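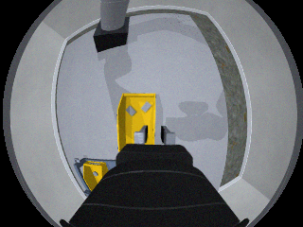
Reisinger held its open day in Prilledstead on 12/05/2018, and I went to look at the Hovero, a gripper kit sold with its own simulator. Valentin Schwaiger ran the simulator station, where the black gripper appeared to be at, or just short of, a flat yellow piece with two diamond-shaped holes near the top. The two gray finger pads are small next to the body – I asked if larger ones were offered, and he said not before September. A second yellow part, a small chunky one, sat in a tray to the left.

The simulator license is included for 3 users. The kit is listed at 488, and extra pads are 65 a pair. I would want a day with the real hardware before ordering.

Related
Gatov parts fair: a short visit
Notes on bench grippers

Contact | Copyright | Back to top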